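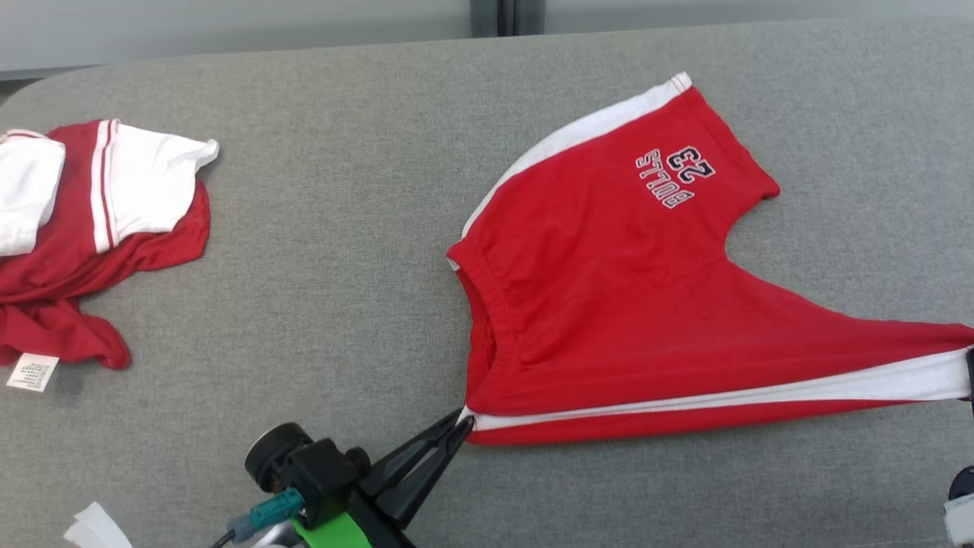

Garment cell, Fallo bench. Notebook entry, August. Entered by Kidus Wako.

Purpose of this entry: record of the left gripper service and the checks made before the cell returns to regular folding work.

Condition on arrival, 8:40 a.m. The left gripper closed fully on command but let go of thin hems under side load. The right gripper held normally. The service counter on the left unit showed 500 hours since the last finger change. Both black fingers were worn smooth at the points, and one fixing screw was loose by a quarter turn.

Work carried out. Power was removed at the wall and the lockout tag fitted. The fingers were replaced with a pair from the Wolde spares drawer. The fixing screws were cleaned, treated with thread compound and tightened in 3 passes. The green bracket was inspected for cracks; none were found. The teal connector was unplugged, its pins cleaned, and the plug seated again. The black cable was given more slack at the wrist -- it had been pulling at the connector whenever the arm reached across the table.

Zero position. The closing point was set again with the Tetham gauge. The first attempt gave an uneven contact at the tips, and the procedure was repeated from the start. The second attempt was accepted. The new offset is stored under Gudirier, profile 11. The former profile has been kept and should not be deleted until the end of the month.

Trial garments. The red shorts with the "23 BULLS" print were used for the two-handed stretch, with the left gripper on the hem corner by the waistband. This corner is a demanding grip, as the stripe, hem and elastic meet there. The red and white pile stays at the left side of the table during the stretch.

Settings for the trial: closing speed at 100 percent, grip force unchanged from the former profile. Colleagues are asked not to raise the force to make up for a poor grip. A slipping hem should be reported and the finger tips examined first.

Outstanding items:
Reorder one pair of fingers for the Wolde drawer.
Brush lint from the table cover along the back edge.
Check the left wrist cable again after the next full shift.
Right gripper fingers to be measured -- no date set.

K. Wako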